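注塑间记录本
2023年8月27日

换色残留,接着上次没做完的部分。机器还是那台 Jiller 小型立式机,料用 Brernadia 的本色粒料,色母由 Hsu 供。顺序定为黄→红→蓝,再从蓝退回黄。前面几步都是浅色往深色走,残留不容易看出来,真正要看的是最后一步。

干燥:Grastivik 料斗式干燥机,设定75度,过夜。早上取样测水分,合格,数值记在干燥机旁边的表上,这里不重抄。料斗盖的密封圈有一段翘起,先用胶带压住,新圈已报购。回风过滤网发灰,顺手吹了一遍。

称量:色母按比例手工预混,塑料桶滚匀后倒入料斗。红色母颗粒比本色料细,放久了往下沉,料斗快空时颜色偏重。这个现象以前也记过。对策暂时是少量多次加料,不在料斗里存料。Koen Verbruggen 建议改用失重式喂料,他那边有一台闲置的,接口尺寸要量。

清洗步骤:
1. 关闭下料口,空打至喷嘴不出料。
2. 后退料筒,对空注射,直到料条变薄、断续。
3. 加本色料,背压调高,螺杆低速旋转。
4. 停机保温一段,再对空注射。残留多半在这一步出来,止逆环后面的死角受热后才松。
5. 重复第3、4步,至料条目视无色纹。
6. 换新色,正常周期试打,前几模报废。

黄→红一次通过。红→蓝在浇口附近有紫色流痕,重复第4步后消失。蓝→黄共打了7轮清洗,料条已经干净,制品分型线内侧仍见绿丝。拆喷嘴检查,喷嘴内孔与法兰的接合面有一圈蓝色薄膜,用铜刷清掉,装回后绿丝不再出现。结论:料条干净不能作为放行依据,蓝退浅色时必须拆喷嘴。
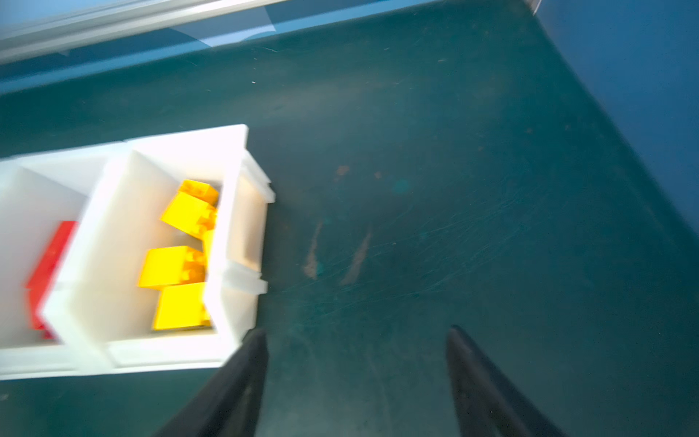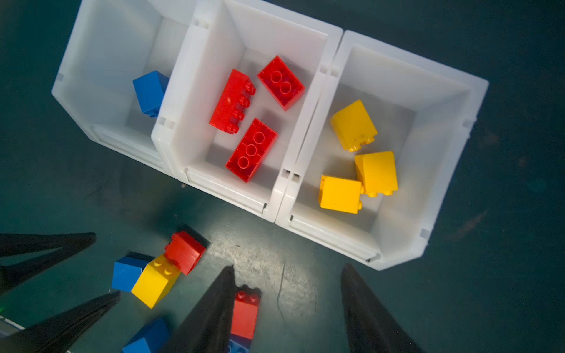 白色塑料盒里的积木,深青色台面。

色差:用台式色差仪测平板样片,每片测正反两面。白板校准两次,第二次前擦了镜口。黄样对存档标样偏绿,拆喷嘴之后的样片回到允差以内。蓝样稳定。红样正面合格,反面偏暗,怀疑是顶出侧冷却不匀造成的光泽差异,不一定是颜色问题。换包含镜面反射光的模式再测,两面差距缩小,基本支持这个判断,但样片数量不够,先不下定论。

留样:合格样片96片,装袋,袋外写色号和批次,放在北侧柜子第二层。报废料按颜色分袋,准备破碎回用。混色的一袋单独放,只能做黑色件。破碎机刀口钝,出来的粉料多,粉料进料筒容易焦,回用前要过筛。筛网现有的一张孔偏大,先凑合。

料筒时间:蓝色批次中途停机等模具,料在筒内停留偏长,之后几模有轻微气味,料条发暗,全部报废。以后停机超过一个循环检查的时间就先降温,不要只关马达。温控器第二区读数有跳动,拔插热电偶接头后正常,接头弹片松,记着换。

机器计数器接近2000模,到数后按保养表给导柱上油,并检查止逆环磨损。如果环已磨损,今天的残留结果要重做一遍,死角大小会变。

待办:
- 喷嘴接合面抛光,看蓝膜是否还挂得住
- 向 Hsu 要红色母的粒径数据
- 量失重喂料机接口,尺寸发给 Koen
- 红样反面补测,样片加量
- 密封圈、热电偶接头到货后更换
- 11月前把清洗步骤改成正式版,第6步之前加"拆喷嘴"一条

联系:注塑间值班台 | 内部资料,版权所有 | 返回顶部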